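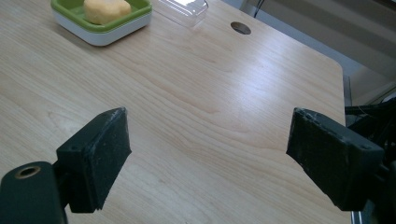
Bright light on the wood.

July, a little after six in the morning

Up before the alarm again, which at my age is either a gift or a nuisance, and I haven't made up my mind which. The kettle is on, the window over the sink is open as far as it will go, and I can hear the gulls quarreling down by the slip. I promised myself I'd write every morning I'm in Skemside, and I've already missed a couple, so I'm going to make up for it now by putting down everything I can remember about the bread, the walk to Drinbridge and the apricots, before it all runs together the way summers do.

The bread first, because that is what I came here to learn, or at least what I told everyone at home I was coming here to learn. The starter traveled in a jam jar wrapped in two pairs of socks, and it sulked for days. It smelled like nail polish and did nothing but sit there with a gray puddle on top. I fed it, I talked to it (I did, I'm not ashamed), I moved it from the windowsill to the shelf above the stove and back again. Then yesterday I came down in my slippers and it had pushed the lid clean off and crept down the side of the jar. I was so pleased I stood there and laughed out loud, all by myself in the kitchen, with the dish towel over my shoulder.

So of course I had to bake. I used 400 grams of the brown flour from the mill shop, the kind with the flecks in it, and topped it up with white because I remember too well what happened last summer when I got high-minded and used nothing but brown. We could have shingled a roof with it. The dough was slack and sticky and got up to my elbows, and I'd forgotten how much I like that part, the stage where it doesn't look like anything and you just have to keep folding it over and leave it be. I set it under the big bowl and went out for my walk so I wouldn't keep lifting the edge to peek.

It's a good long walk to Drinbridge if you go by the river, and I always go by the river. The path is badly overgrown past the second stile. I came home with burrs in my socks and a long scratch up one shin, but the meadowsweet is out, whole banks of it, and the smell was so thick and sweet that I kept stopping for no other reason than to breathe. There was a heron below the weir, standing as they do, like an old man waiting on a bus. I stayed very still for him, and he stayed very still for me, and I suppose we'd both be there yet if a dog hadn't come barreling through.

Drinbridge was busy. They had the stalls out along the church wall, and I bought apricots, far too many, from the woman with the green awning, who put an extra handful in the bag when I said they were for jam. I wanted a length of cotton for a new apron as well, but the fabric shop was shut for lunch, and when I came back it was still shut for lunch, and in the end I gave up and ate three of the apricots on the bench instead. They were warm right through from the sun. I got juice all down my good blouse. I'd eat them again the same way tomorrow.

I caught the bus home, the 704, with the bag on my lap and my shoes full of grit. The driver had the radio on low, some kind of old dance band, and a little boy across the aisle slept the whole way with his mouth open. I thought about Mother, who would take a bus anywhere just for the sake of the ride. She used to pack us a lunch and we'd go to the end of the line and eat it and come straight back. I didn't see the point of it then. I sat on that bus yesterday with the hills going by and thought, well, of course. Of course she did.

The loaf came out a bit flat on one side, where I'd been clumsy tipping it from the bowl, but the crust sang when I set it on the rack, that tiny crackling sound, and I pulled up a chair so I could listen. I had two slices with butter before it was cool enough to cut, and the middle was gummy because of it, and I didn't care one bit. It wants more salt. I've written that on the inside of the flour bag so I won't forget, and I'll probably throw the bag out.

Then the jam, which took up the whole evening. I went by Grandmother's card, the one from the Lultilell house, with her handwriting going uphill and the corner scorched. She doesn't give any times. She says to cook it "until it looks right," and then underneath, in pencil, "longer than that." I split the stones out, piled on the sugar, and let it sit while I wrote two postcards and washed up the bread things. I have mislaid the good wooden spoon, so I stirred it with the handle end of the bad one. My wrist is stiff this morning. But there's a row of jars along the sill now, and when the sun gets around to this side of the house they're going to glow like lamps, I just know it.

I kept the kernels from a few of the stones to remember her by. She used to line them up on the oilcloth for us and tell us which one was the king.

Before bed I read some more of the book about the Mabuza crossing. I'm on page 81 and they still haven't left the harbor. I keep waiting to be annoyed by it, but I'm not. There's such a lot about barrels and rope and what the cook had for sale, and I find I want to know every bit of it. I dropped off with the lamp on and woke up at some dreadful hour with the book on my chest and a moth going around and around the shade. I got it out the window with a water glass and a postcard, and then I couldn't sleep, so I lay there and thought about whether I ought to stay on another week.

I would like to. The tomatoes at home will have gone wild, and there's the gutter to see to, and I did say I'd be back for the choir picnic. But it has been so long since I had mornings like this, with nothing asked of me until I've finished my tea. I keep going back and forth — stay, go, stay — and then I look up and the kettle has boiled and I've forgotten what side I was on. I'll telephone my sister this evening and see what she says. She'll say stay, which is why I'm calling her and not my brother.

Things to do today: more salt. Stamps. Try the fabric shop again, but after lunch this time, well after. See whether the library van takes returns from visitors. Find that spoon, it has to be somewhere. Take a jar next door, because they lent me the big pan and I still haven't carried it back, and I'd like to have something in my other hand when I do.

The tea's gone cold while I've been writing. I'll make another and cut the end off that loaf.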